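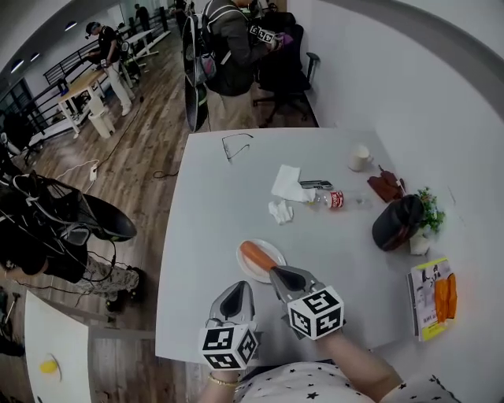 Furtado argued in November that a table keeps its own clock, and that anyone who wants to know how long a household lingers after eating should look at what gets put down between the cups. We took that remark as our starting point, and it has been a delight to work with!

4.2 Objects that stay after the meal

Meal studies usually stop when the eating stops. Ours carried on. Across the 56 households in Lorska and Hrynyshyn we logged 1,115 sittings, and in 680 of them at least one person stayed seated after the last mouthful. What they kept within reach was wonderfully ordinary — glasses, a mug, a paper napkin, the post, a phone or a remote control.

Figure 3. A white table with a plate, a mug, a pair of wire-frame glasses and a folded paper napkin.

We call these things "stayers". Glasses were the stayer we learned most from. People in Lorska took them off to talk and put them back on to read, so a pair lying on the table often went with the longest conversations in the diaries. Mugs behaved quite differently. A mug pushed to the far side tended to mark the end of a drink, while one kept close was likely to be filled again (Derkach makes the same point about tea in Nirkico, and we were thrilled to find it holding so far away).

Napkins gave us more trouble. Diary keepers did not agree on whether a used napkin counted as rubbish or as part of the setting, and the two towns split on it. We coded folded and crumpled napkins separately from the second week onwards, and the earlier entries are left out of Table 5.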